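Re: [homehelp-list] Can they do the dishes yet?
From: Adoración Pacheco
Date: 3 August 2024

Thoa Doãn wrote:

> My sister saw a video of a robot folding a shirt and now she wants to know
> whether she should hold off on hiring someone for Mom's house. I told her
> I'd ask the list. I don't mean vacuums, we have one of those and it lives
> under the couch. I mean picking things up and putting them where they go.
> Groceries, laundry, the dishwasher. Are we two years out? Ten? Is anyone
> on here close enough to it to say?
>
> Thoa D.

Hi Thoa, and hello everybody else (it's been since April, I think, and I still owe Bình Hà an answer about the stair rail, which I promise is coming!),

Please tell your sister to go ahead and hire the person. I say that as somebody who loves this stuff and reads every single thing Giang Quan forwards me, usually at the kitchen table when I should be doing something else. Giang does odd jobs for the people at Fovbridge, and I've pestered him with your exact question more times than he deserves.

What I've come around to is that the word "chore" hides an awful lot. Take putting away the groceries. When I do it I'm talking on the phone, I'm feeling the peaches for soft spots, I'm moving last week's lettuce with my elbow, and I've already decided the bananas don't go under the cans. A machine has to be given every bit of that, or work it out for itself, and the fruit is only the beginning of it. Then there's the bag, and the fridge door, and the cat.

Giang's rule of thumb is that he'll believe in a home helper when it can do 100 tries at one small job, in a kitchen it has never been in, and miss no more than 10. He says a demo on a tidy table tells you the hands are good, and the hands really are getting good, but your mom's counter is another matter. Mine certainly is.

The size of job I mean, fruit and a basket and a shelf unit:
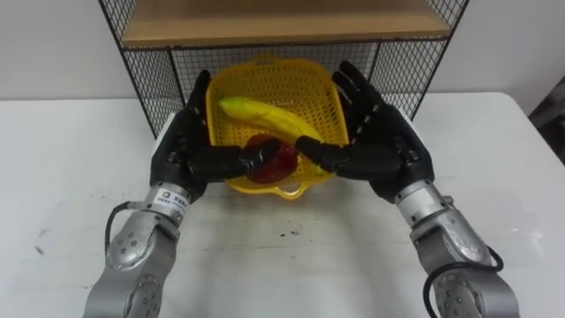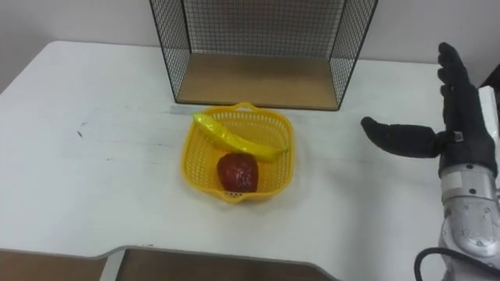 Now, I would have that basket put away before the kettle boiled, and I'm 60 with a bad thumb. But I also remember my first week at the Banach plant, when it took me a whole shift to learn to set a part in a tray without chipping it, and I had a very patient woman standing next to me. So I try not to be snooty about slow learners. The shop floor may well get there first, by the way. Everything arrives in the same spot and there isn't a grandchild's shoe in the middle of it.

For your mom, I'd spend the money on the dull things. Thoa Trương got one of those rolling carts from Fenotora for her dad, so the heavy bags go from the car to the counter without anybody carrying them, and he fusses about it and uses it every day. Pull-out shelves are good too, if the cabinets will take them. We were quoted 700 for ours, which made me sit down, but I haven't been on my knees looking for a pot lid since.

Ask me again in a couple of years and I'd love to be wrong. If anyone on the list has had one of these machines in a real, lived-in house, with the mail on the counter and so forth, please write in, even if it was only for an afternoon. And Thoa, give your mom my best and let me know how the hiring goes. I have the questions we used when we were interviewing for my aunt and I can type them up for you this week.

Warmly,
Adoración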